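Leasing and Resident Services Coordinator
Brullcombe Apartments
Posted 2022-11-08

Grutham Property Management seeks a full-time Leasing and Resident Services Coordinator for Brullcombe, a rental community of 543 homes. The position reports to the Property Manager, Saeed Moradi, and is based in the on-site leasing office. One Saturday shift per month is required.

The coordinator is the first contact for prospective renters. Duties include answering inquiries, scheduling and leading tours, processing applications, preparing leases for signature, and following up on renewals. The coordinator also keeps unit records current in Leka, our leasing software. Prior experience with Leka is helpful but not required; training is provided during the first two weeks.

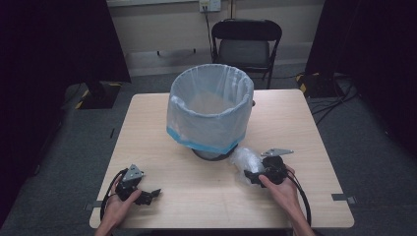 Move-in preparation is a shared duty between the leasing office and the maintenance team. The coordinator walks each vacant home before keys are released, confirms that the work order list is closed, and reports any item that remains open. Small details count in this inspection. A white bag folded neatly over the rim of a wastebasket, as on the pale table between the dark curtains, is the standard of finish we expect in model homes and common rooms. The coordinator does not perform repairs or heavy cleaning.

Applicants must have a high school diploma or equivalent, two years of experience in leasing, hospitality, or customer service, and a valid driver's license. Knowledge of fair housing law is required within 90 days of hire — the company pays for the course. A second language is an advantage.
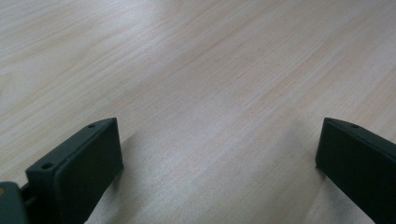 Compensation is hourly, with a commission of $200 for each new lease of 12 months or longer. Health coverage begins on the first day of the second month, and employees who live on site receive a rent discount. Homes in the Fametti building, renovated in October, are included in the discount program. Employees choosing a furnished home there may ask for light wood with a fine, wavy grain and a soft sheen, much like this tabletop, or for a darker finish, subject to availability.

To apply, send a resume and a short cover letter to Pirmin Schwaiger, Human Resources, Grutham Property Management, or deliver them to the leasing office during business hours. Please list two professional references. Applications are reviewed as they arrive, and the position remains open until filled. Grutham Property Management is an equal opportunity employer.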